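Anyone else gone down the wooden recorder path? (alto, long, sorry)

Last updated: May 2020

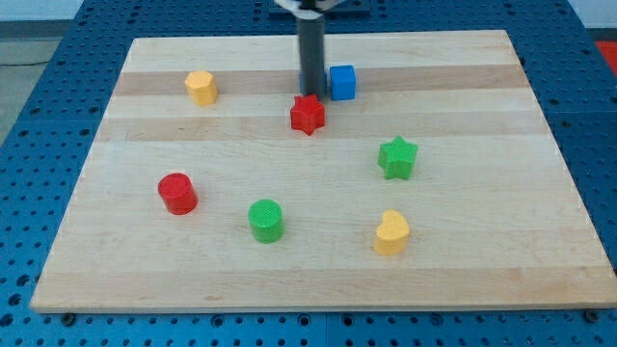
reedless_in_regina
So I've been playing a plastic alto for over 30 years and I've finally talked myself into a wooden one. Mostly Telemann and a bit of Handel, at home, plus our Okska consort whenever we're allowed in the same room again. I've narrowed it down to a Ljungberg in maple or a Sarnero in pearwood, and I keep going back and forth. The maple ones come up very blond, about the colour of the lighter strips in that board, and I do love the look, but my teacher swears pear is sweeter in the low notes. The Ljungberg is $2,998 before shipping, so I'd like to get this right the first time. What are you all playing, and would you buy it again?

tenorclefterror
Maple, every time. I've got a Ljungberg alto from their earlier batch and it speaks so easily up top that I stopped dreading the high F. It did take a while to play in (ten minutes a day to start with, and I cheated constantly). Buy the better case while you're at it.

Bassoonatic48
Gonna be the grump here. I don't think you can hear the wood. You can hear the windway, the bore and whoever voiced it, and the rest is what we tell ourselves after we've paid. I've played two altos by the same maker in different woods, and the one I liked better was just the one that had been revoiced.

tenorclefterror
We've done this one before, Bassoonatic. Pear and boxwood do NOT feel the same under the fingers, and if it feels different you play it differently.

Bassoonatic48
Feel, sure. I said hear.

reedless_in_regina
Okay, you two! Does either of you find the maple clogs more? I run pretty damp as a player. The second half of any slow movement is a gamble on the plastic one, and that's with soap in the windway.

Hazel Ruiz-Ortega
Hi, new-ish here, I use my real name because I forgot my other login. I've had the Sarnero pear for four years and it clogs less than my old plastic, but I warm it under my arm for a good while before I play – inside the sweater, very elegant. The low notes are gorgeous. The high end is fussier, and there's one fingering I had to relearn completely. I'd still buy it again in a heartbeat, and I'd spend the difference on lessons!

quaver_and_a_half
Have you thought about pitch? If the consort is at 440 and you order at 415 because the recordings sound so lovely, you'll end up with a beautiful instrument you only play alone. Ask me how I know. My 415 comes out for one trio sonata group in September and then goes back in the cupboard.

reedless_in_regina
440 for sure, we've got a keyboard player who won't retune for anyone. Thanks for flagging it though, the order form has 415 as the default and I hadn't noticed.

Bassoonatic48
Good catch. And get one on approval if they'll do it. Diklow used to send out two at a time and you mailed back the one you didn't want. I paid $99 for shipping and insurance and it was the best money in the whole business.

tenorclefterror
Seconding that. Play them both into a corner of the kitchen and then get somebody else to play them to you while you look the other way.

Bassoonatic48
Look the other way, eh? So now we're doing it by ear.

tenorclefterror
Oh, go practise your long tones.

Hazel Ruiz-Ortega
If you do try the two side by side, bring the slow movement that gives you trouble, and do it cold as well as warmed up. A showy allegro will make almost anything sound good for a minute or so.

reedless_in_regina
All right, I've written to Diklow to ask about approval on both, at 440. They say the wait on the pear is longer at the moment. I'll report back when I've had them in my hands. Still leaning maple, and Hazel, I'm trying the sweater thing tonight.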